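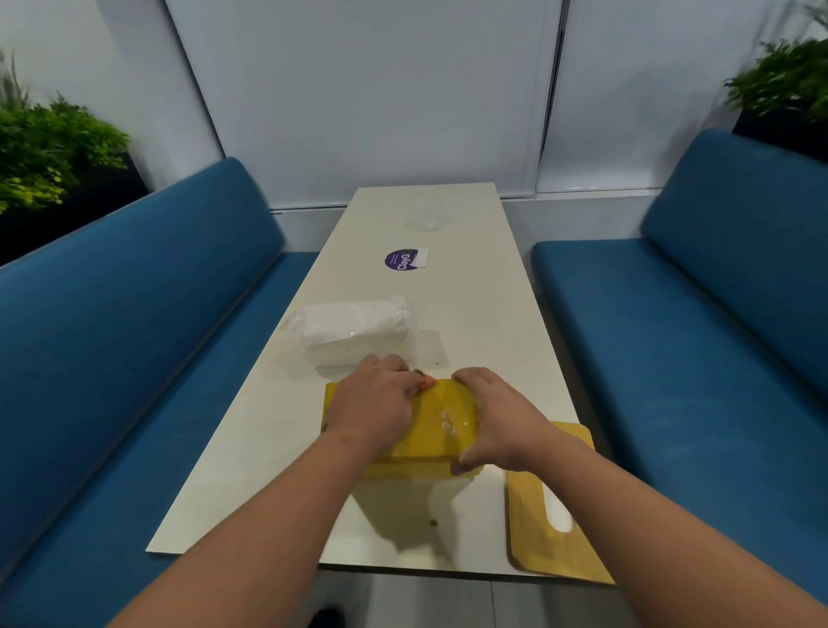
Bench, yellow board on the wooden one.

19/06/2020

Notes on the teacher workshop plan, mostly so Etelka and I stop having the same conversation twice.

The July session is still on, but the format has changed. The evening viewing at the dome is dropped. We do the daytime part in person with 12 teachers and put everyone else on the video link. The signup sheet had 47 names when I closed it. Three of those are from the same school and want to share a kit, which is fine.

Spectroscope activity. Ran through the whole thing this morning with a timer. The written plan allows 50 minutes. I took 50 minutes just to get to the end of the calibration step, and I already know where the lines are. Options:

– cut the second lamp (helium) and keep only hydrogen and the fluorescent tube
– hand out the wavelength scale already printed, so they only have to line it up
– move the graph to homework

I would rather do the printed scale. The helium lamp is the part the teachers liked at the last one, and they go home and ask for it. Etelka Rácz thinks the graph is the actual lesson and should stay in the room. We left it that she will write a shorter graph with the axes drawn in and I will make the scale.

The Debnath gratings are better than the old film. Less stray light and the slide mounts don't curl. One problem: the arrow for the ruling direction is printed very faintly and I put two of them in sideways without noticing. Spectrum runs along the slit and you see nothing useful. Need to mark the top edge of every grating with a paint pen before they go in the kits.

Slit width. Tried razor blades, black card and the adjustable slit from the Skotico set. Card is good enough for the tube and the hydrogen lamp. Razor blades are out for classroom use anyway. The Skotico slit is very nice and we have one of it, so it stays on the demo table.

Scale model of the solar system. Stutaro sent the revised worksheet and the numbers are now right for Jupiter but wrong for Mars. They have the diameter where the radius should go. Wrote back. If no fix comes by the end of next week I will retype the table myself and leave their layout alone.

The hallway walk: if the Sun is at the front door and we keep the scale on the worksheet, Neptune lands somewhere past the parking lot fence. I like using the fence. The teachers can see how far it is without walking there, and then they can pace out the inner planets indoors. Someone will need to put the flags out before lunch.
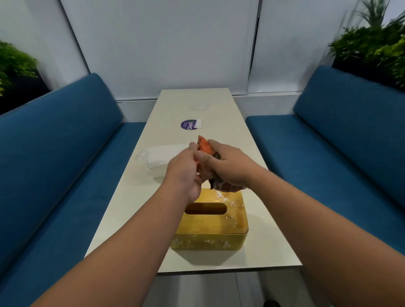
Clay and the yellow box.

Moon phases. Kept as is. Lamp in the middle, ball on a stick, lights off. The only change is that each person keeps their own ball for the day and nothing gets passed around. For the remote group we send the same ball and ask them to use a desk lamp with the shade off. Add a line about putting the lamp at head height, otherwise they all get an eclipse at full phase and write to us about it.

Light curve exercise. The data file had 154 points and the spreadsheet template only plots the first page of them. Fixed the range. Also changed the time column to decimal days, as the old one kept turning into dates when opened on a school laptop. Checked it on mine and on the loaner. Both plot correctly and the dip is obvious. The teachers should be able to read the period off by eye to within half a day. That is as close as the question asks for.

Prendent account: the video room is booked in Etelka's name. Screen sharing is off by default for guests and has to be turned on by the host at the start. Last practice call we lost ten minutes on this. Breakout groups work, but the host can't hear them, so each group needs one of us in it or a shared page to type on.

To do

– paint pen on gratings, top edge
– printed wavelength scale, one page, large type
– chase Stutaro on the Mars row
– short graph (Etelka)
– new extension cord for the lamp supply, the gray one has a loose plug
– send remote group the kit list before the boxes go out
– ask the front office whether the side door can be left open during the planet walk

Second timed run on Tuesday with the printed scale. Etelka will do that one and I will keep quiet and hold the timer.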